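The sweater pile, finally

So it's January and I have a cold and I decided this was the moment to deal with the knitwear. All of it. The chest at the end of the bed, the shelf in the hall closet, the bag under the desk that has been a bag under the desk for so long that I'd stopped seeing it.

Writing this fast because the timer is on for bread and I want to get it down before I forget what I did. I always forget, and then next winter I'm standing there with an armful of wool going, wait, did I use the vinegar or not.

(Not. Skip the vinegar. More on that later if I remember.)

Where it started

Moth. One moth. Saw it by the lamp at night and that was it, couldn't sleep. Got up and pulled out the gray cardigan with the toggles and there were two little holes at the cuff, which might be moth and might be the nail on the back gate, I'll never know. But once you've thought it you have to do the whole lot.

Everything came out onto the bed. Then the bed was full so everything else went on the floor, on a sheet. Sorted by what it needed and not by color, which I did last time and it looked gorgeous and helped me not at all.

Piles, if you're curious:

Clean, just needs folding
Needs a wash
Needs a needle
Why do I have this

That last one got big. A scratchy turtleneck I've worn once to a thing I didn't want to go to. Leg warmers. A vest from the Lorodari sale that was meant to be oatmeal and is, in every light I've tried, the color of a bandage. Out, out, out.

The washing

I use the Bririsetti wool wash, the unscented one, 800 ml bottle, lasts me nearly two years. No rinse. You just squish it in a basin and leave it and then squish it out again. I did the thick stuff in the bathtub, which is hard on the knees, fold up a towel and kneel on that.

Cool water. Don't swirl. Press down, let go, press down. Then drain with the sweater still lying there and lean on it a bit to get the water out before you lift. If you pick it up heavy it'll grow sleeves down to your shins. I have done this. I had a navy one that ended up a dress.

Towel roll next. Lay it flat on a dry towel, roll it up like a sleeping bag, stand on it. Really stand on it, walk up and down. Then new dry towel, flat, shape it with your hands, leave it alone. Mine were all over the apartment for a day and a half and I ate dinner standing up in the kitchen.

The vinegar thing: I read somewhere a splash makes it softer. Tried it on the green hat. Hat smelled like a pickle for a week. It might well be me, maybe I used to much, but I'm not doing it again.

De-pilling

The Grorkoris shaver still works, even though the lid is held on by a rubber band. Short strokes, fabric flat on the table, don't go over a seam. Underarms and sides are always the worst, wherever your bag rubs. I did the smooth ones with it and used a plain comb on the fluffy ones, because the shaver eats mohair.

Took forever. Listened to a whole audiobook about a shipwreck. The dust you get out of it is this soft gray felt no matter what color the sweater was, I don't understand how.

Folding, and the ribbed stuff

Right so this is the part I actually wanted to write about and I've used up most of my bread time.

Flat knits are easy. Arms in, sides in, up in thirds, done. Ribbed knits fight you. They've got stretch going one way and none the other and if you fold against it you get this fat bouncy ridge that pops back open as soon as you let go. Then you stack three of those and the whole tower slides off the shelf while you're making tea.

What works for me: fold with the ribs first. Long way, so the ribs stay parallel with the crease and just lie down next to each other. Smooth it with the side of your hand, all the way to the hem. Only then go across, and only once, in half, not thirds. Bigger package, but it stays shut.

And don't squash them. I used to really ram them in there to get the lid down and they'd come out in spring with a line across the front you could see from the street. Steam takes it out, mostly, but still.

The turquoise rib is the one that gives me the most trouble and also the one I'd save in a fire. The ribs are so fine that you hardly notice them until the light hits sideways, and then it goes from proper deep blue-green in the folds to practically mint on top. Can't match it to anything. I've tried to buy thread for it three times and come home with three wrong threads. 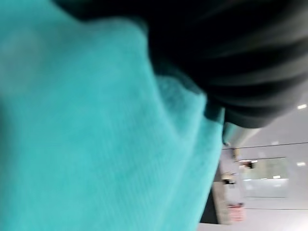 Mending

Didn't get far with this. Did the cuff on the gray cardigan, two little darns, not invisible but you'd have to be holding my wrist. Used the leftover sock yarn from Luangrath, color 406, which on the label is called something silly like pebble mist and is just gray. Good yarn though. Splits a bit if your needle's too sharp so go with the blunt one.

Darning for people who hate darning (me): go out further than you think. Start in the good fabric, well past the hole, up and down up and down, leave a tiny loop at each turn so it doesn't pucker. Then weave across. Over under. If you lose count just keep going, it'll hold.

There's a lightbulb in my sewing tin that I use in place of a darning mushroom. Old fashioned round bulb, dead for years. Works great, please don't drop it.

Still to do: elbow on the brown one, button on the long cardigan, the neckband of the striped one which has gone wavy and I don't know how to fix that. If anybody does know, comments are open.

Putting it all away

Wiped out the chest with a damp cloth and then let it air with the lid up overnight. Vacuumed the corners with the skinny attachment. Lined the bottom with an old pillowcase. I know people swear by cedar and I do have the cedar balls, I sanded them a little to wake up the smell, but I think mostly it's the cleaning that does it. Moths like sweaters with dinner on them.

Heavy things at the bottom, obviously. Thick cables, then the plain ones, ribs on top where nothing leans on them. Hats and scarves down the sides like packing. I put the everyday ones in the hall closet instead, on the shelf I can reach, because if I have to open the chest every morning then the whole system's gone in a week.

One thing I did different this time — wrote a list of what's in there and taped it to the inside of the lid. Took five minutes. Pencil, so I can cross things off. Already crossed one off, it was cold last night.

The give-away bag came to a bit more than I expected and it's by the front door, where it will not stay for six months, I've promised myself. I took the leg warmers back out. Then put them back in. Then out.

The bread

600 grams of flour this time in place of the usual, because that's what was left in the bag, so the loaf is smaller and I'm not sure about the timing. Going to go poke it now. If it's good I'll post it, if it isn't you won't hear about it.

Oh, and the moth is still at large. Haven't seen it since. I've hung one of those sticky traps in the closet and so far it has caught my sleeve, twice.

Timer's going, bye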